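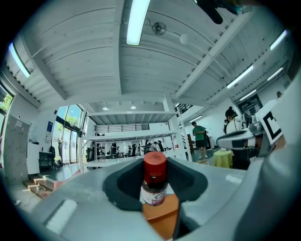
Small glass bottle with a red cap, seen from the hand-held gripper during the cradle trials.

Search this help centre Search Clear
Reading time: 2 min
Last updated: July

Hand-held gripper comparison: frequently asked questions

Which grippers are covered?

Two. The Moven has a curved body and a padded cradle. The Zirnden is a straight two-finger design with no cradle. Both were tested with the same camera, the same lens and the same logging software.

How many grasps were recorded?

1,936, counting both tools. Aborted grasps are included if the fingers had started to close. Grasps where logging failed before contact are left out.

Why use a small bottle as a test object?

It is hard, smooth and taller than it is wide, so a poor grip shows up as tilt. The cap and the glass have different friction, and we score them as separate contact areas. A bottle that shifts against the pad but stays upright is scored as a partial hold.

Does the label matter?

For grip, slightly. Paper labels gave the Zirnden fingers a better hold than bare glass. For tracking, more so: faint printing gives the tracker few features to lock on to, and it tends to fall back on the edge of the cap.

What camera settings do you recommend?

Fix the exposure before you start. In rooms with both tube lighting and large windows, auto exposure will hunt whenever the tool is tilted. We set the shutter to 1/800 for fast moves and 1/600 for everything else, and raised the gain to suit.

Do people moving in the background cause problems?

Not at normal working distance. The tracker masks the gripper body and weights the remaining features by how steady they are over time. Position drift was worst when the lens faced a plain wall at close range.

Can I replay a hand-held recording on an arm?

Yes, if the arm carries the same fingers and the camera offset has been measured. Use the Rircombe controller profile that matches your tool. A marker board near the arm base is needed for the first alignment and after any change of mount.

What is the Chávez offset?

The distance from the lens centre to the closing point of the fingers. It is entered in millimetres. A wrong sign is the usual cause of an arm that stops short on every grasp.

How often should the pad be changed?

When it no longer springs back after a firm press. Glazed pads can be wiped with a damp cloth and tested again. Do not use solvent.

Which one should I choose?

Moven for upright containers and small rigid items. Zirnden for flat parts, cloth and anything in a narrow tray. The Moven housing is too wide for most trays.

Who maintains this page?

Anselmo Ñahui. Send corrections with the log file attached and the firmware version in the subject line.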